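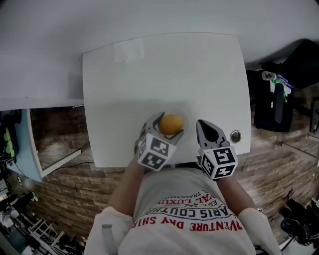 Orange thing and tub, white table

13 March 2019

Took over the white table after lunch. Task as written on the sheet: small orange thing, clear round tub, get the one in and out of the other until bored. Tipene wrote the sheet. He did not say how bored.

Notes before I forget them:

The tub is too light. Touch the rim and off it goes across the table, which is smooth and white and gives it no argument at all. Tried a square of damp paper towel underneath. Better, but then the towel becomes part of the task and Lorraine wants it written up. Took the towel away.

Going straight down from the top works best. Coming in at a slant you meet the rim first, and then see above under tub.

Do not park anything next to the grommet hole. I have asked for a cap for it since November. The Faulkner order came in with 300 cable ties and no cap.

Lighting: Lorraine thinks the clear plastic picks up glare. Tried it with the back tubes on and then off, and I could see no difference from where I stood, though I did walk into a stool.
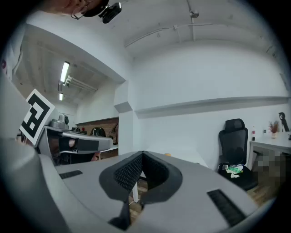 Stopped at 64 rounds. The sheet says 78, so Tipene owes me 14 or I owe him 14, depending on who reads this first. Shoulders sore by the end – the height of the table is fine for sitting and wrong for standing, and I stood.

Next time: heavier tub (Pelum shelf, second from the bottom, if it hasn't been used for somebody's lunch again). Retape the paper at the far edge. Ask Lorraine whether the Grudance sheet wants the lid on or off, as it says both.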